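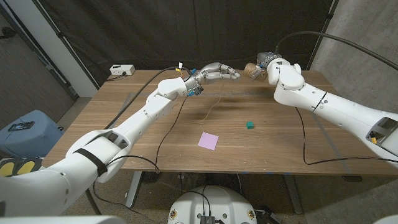

Figure 11.1 A wooden work table with a taped outline on its top, a small green cube and a pink sticky note.

Chapter 11
The Table as a Place to Work

Most of us stop seeing our tables a week or two after they come into the house. We eat at them, pay bills at them, pile the mail on one end and promise to get to it in January, and all that time we hardly give a thought to the big flat thing holding everything up. In Chapter 10 we spent a good many pages on shelves and drawers, where things go when they are at rest. Now we come to the surface where things go when they are wanted, and I will confess this is the part of the book I looked forward to writing the most (my own table, I'm sorry to say, was a disgrace all the way through).

A work surface has two jobs, and they pull against each other. It has to hold whatever you need, and it has to leave you room to use it. A beginner nearly always looks after the first job and forgets the second. The glue, the scissors, the ruler, the coffee and the instructions all get a spot, and then the poor project ends up balanced on a knee!

Look again at Figure 11.1. A thin gray line of tape makes a rectangle on the tabletop, running along with the edges. You can do the same at home in a few minutes, and I hope you will before you read much further. In this chapter we will call the area inside such a line the field, and the strip between the line and the edge of the table the margin. The field is for the work. The margin is for resting your wrists and, if you are very good about it, for nothing else.

The cube and the sticky note in the figure raise a second matter, and that is the trouble with small things. A block only a few centimeters across is easy to find on a bare stretch of wood, and a good deal harder to find once it has a sweater next to it. Color helps. Green and pink both stand out nicely against medium-brown wood, while a tan button or a length of golden wire can blend into the grain so well that you pat the table all over looking for it. Section 11.3 goes into this more fully, with a chart of table finishes and the colors that show up best on each.

We will also follow two workrooms through the chapter. The first is the Povoston Sewing Room, where 66 people share a handful of long tables and every one of them has to be clear by closing. The second is the repair bench at Vodell, a small shop where 200 odd parts might pass over one tabletop before lunch. Their habits are quite different, and you may find that you belong to one camp or the other, or that you borrow a little from each, as I have.

Before you begin

Choose one table that you use often. It needn't be large or handsome, and please don't tidy it first. Draw its outline on a sheet of paper and mark where each object sits, including the ones you are embarrassed about. Put the sheet inside the back cover of your workbook. We will come back to it on page 42 of the workbook, when you plan your own field and margin.

Words to know in this chapter
field
margin
reach line
parking spot
clear-down

11.1 How Far Can You Reach?

Sit down at your table in your usual chair, with your back against it and your elbows hanging loose. Now sweep one hand slowly across the wood, as though you were brushing away crumbs, and notice where your shoulder begins to lean forward. That curve is your reach line, and it is nearly always closer than people expect.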